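4. What the floor told us

I should say up front that I went into this part of the study expecting to write about speed. Rokbridge had brought us in on the understanding that we'd look at how the mixed-goods picking line changed once an arm took over part of it, and everybody I talked to in the first week assumed that meant picks per hour. I have those numbers and they're in the appendix. But after 40 interviews and a lot of standing next to conveyors with a notebook, I think the more interesting story is about what people do with their hands and their attention now, so that's what this section covers.

4.1 From picking to minding

Before the change, a picker at Rokbridge walked. One woman on the early shift told me she used to finish the day with sore feet and a clear head, and now it was the other way around. (I've thought about that a lot since!) Pickers who moved over to the arm became what the company calls cell attendants. An attendant looks after the arm, steps in when it gets stuck, refills the bins, and decides what to do with anything the system has given up on. The job description for this runs to half a page. The list Shahnaz Biswas and I put together from watching people do it runs to five.

Most of what's on our list is small. Attendants turn things over so the next try has a better angle. They pull a hose back where it belongs. They learn which items the arm is bad at, and they pass this along at shift change, usually in the two minutes by the coat hooks at 6 in the morning. None of it gets logged. When I asked a supervisor how new attendants learned which items to watch, he said it was in the training, so I went and read the training. It wasn't in there.

4.2 The trouble with odd shapes

The company carries around 700 product lines through this area, and the attendants sort them in their own way, which has nothing to do with the catalog. They talk about "easy ones," "sliders," and "sulkers." A slider gets away when you touch it. A sulker is anything the arm looks at and won't commit to. Shiny wrapping makes sulkers, and so do things with thin arms or handles, and round things are almost always called sliders, with fruit being the classic case. I loved this vocabulary and I was a bit sad to find that the night shift had a completely different one.

Csenge Rácz, my coauthor, ran the sorting exercise with both shifts. She gave people cards with product names and asked them to make piles. Day and night used different words, but their piles were close to the same, and they matched the system's own stoppage records better than the supplier's difficulty ratings did. I'd call that expertise. The pay scale calls it grade two, the same grade people held as walking pickers.
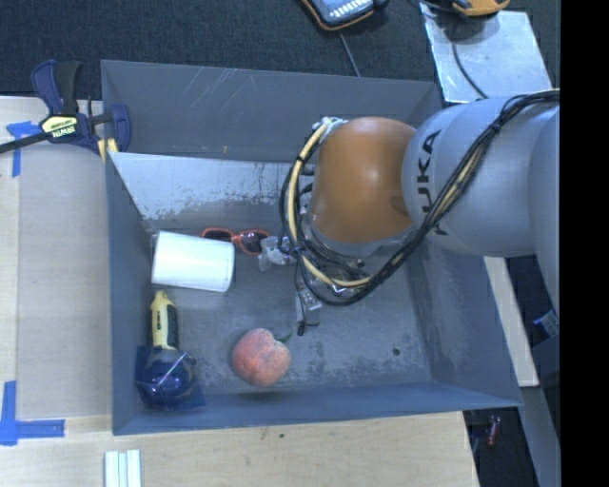 Figure 3. KUKA arm working over a gray bin of mixed household-type items, among them a peach and a pair of sunglasses.

4.3 Who gets to say stop

The other thing that came up in nearly every interview was the stop button. Officially anyone can press it. In practice, each stop shows up on a screen in the supervisor's office with the attendant's name next to it, and people know that. Several of them told me they'd rather let the arm try a sulker a few more times than have another line on that screen, even when they were pretty sure how it would end.

We brought this up with management in April, and they were more open to it than I'd expected. They took the names off the display for a trial period. Stops went up at first, and then people began stopping earlier and for shorter spells, at least going by our own observation notes. I don't want to lean on this too hard, as the trial was short and we were standing right there with our notebooks, and that changes how anyone behaves. But two attendants brought it up with me on their own as the one change they'd want to keep.

What I can't tell you yet is whether it holds up at a site where nobody remembers the walking job. Everyone we interviewed had done it, and they kept comparing the two. Section 5 comes back to this with the interviews from the second warehouse, where the attendants were hired straight into the cell.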